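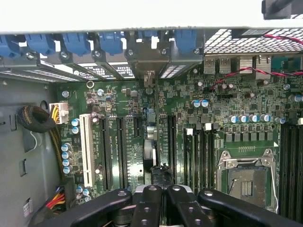 July, the bench book

Kaisu Salminen
Last updated: July, 11:18 p.m.

I meant to write this up before supper and here I am with cold tea instead, but it was such a good evening in the workshop that I don't want to lose it. The old tower is open at last! I had forgotten how much board there is in one of these — the long white PCI slot beside all the black ones, and those blue clips along the back that hold the cards in. The socket has its bent lever and its little gold patch in there, and I got rather sentimental over it, having paid 23 for the whole case from Tuominen's shelf.

The plan is still the same as in spring. Zirau (the arm, named after a cat I never met) is to learn to take a computer apart, gently, one piece at a time, and Pandine is the program I keep rewriting to tell it where to go. Tonight was only moving the gripper in over the board and back out, over and over, at a crawl. I set the speed limit to 18 and left it there, and I kept my hand by the stop button the entire time, like a parent at a swimming pool.

The cables worry me most. They curl wherever they like, red and black and yellow, and a finger that snags one would pull on everything behind it. I wrote "cables first" in the margin, twice, and tomorrow I'll look for the soft ties.
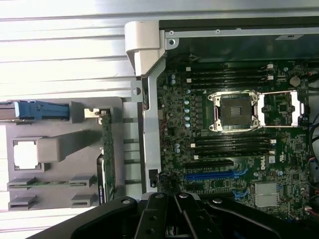
Notes to self, memory banks

Four slots above the empty socket and four below, all bare, so that's a nice clear place to practice the approach. The load plate is swung open and wants closing before Zirau goes anywhere low. The blue latch handle on the gray tray looks like the friendliest thing to grab, and I'd like to try it next, with Hika's softer finger pads if they come in the mail. I've put 200 aside for those and for a spare motor, and I'm trying very hard not to make it 400.

Bed now. The tea is undrinkable.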